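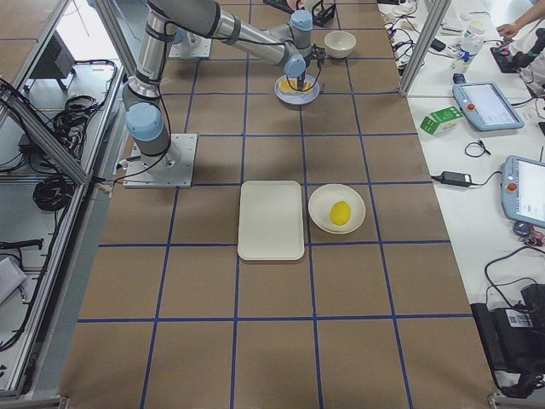
A lemon-shaped object on its plate beside the serving tray on the taped-off table in Tedthorpe.

24 shares | 3 comments

If you have ever stood in your kitchen wondering which plate goes where, the folks behind the new table-setting evening in Tedthorpe would love to have you along! The first one is planned for November at the Sternow rooms, and it is all about plates, bowls, trays and the simple pleasure of laying out a small meal so that people want to sit down to it.
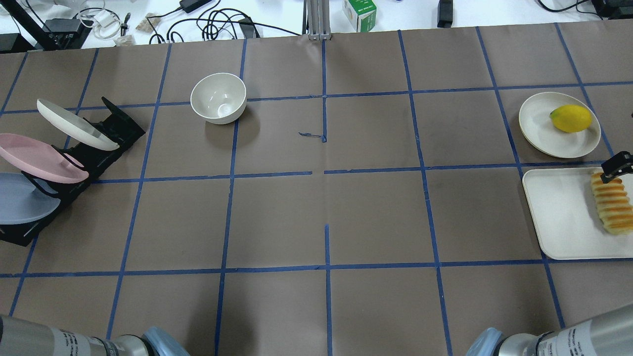

Adjoa Kpodo, who came up with the idea, likes to mark her table into squares with blue tape before she puts anything on it — a habit she picked up from her aunt, who did the same with chalk. "You stop fussing so much when every dish has a spot," she said.
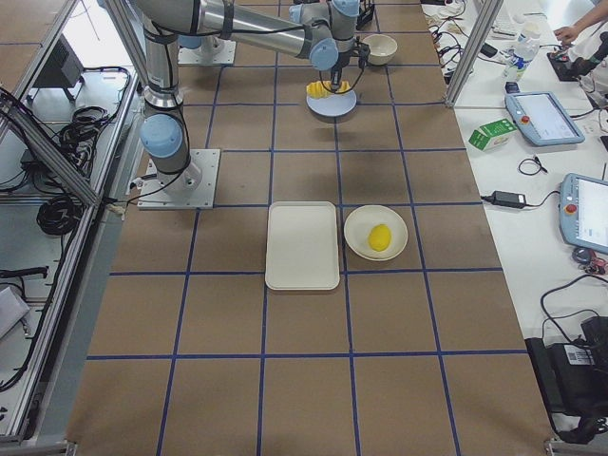
The evening runs for three hours, with a break for soup in the middle, and Do-yoon Hyun will be giving a short talk on choosing dishes that get along even when they don't match (he has around 350 plates at home, so he should know).

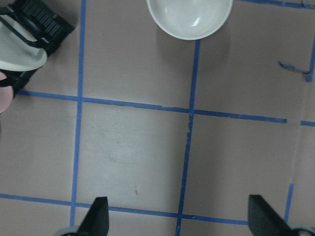

Entry is $5 at the door, and children come in free. Bring a favorite bowl or plate from home if you like, wrapped in a towel for the trip — parking is behind the building, off Godau Lane, and doors open at 6 p.m.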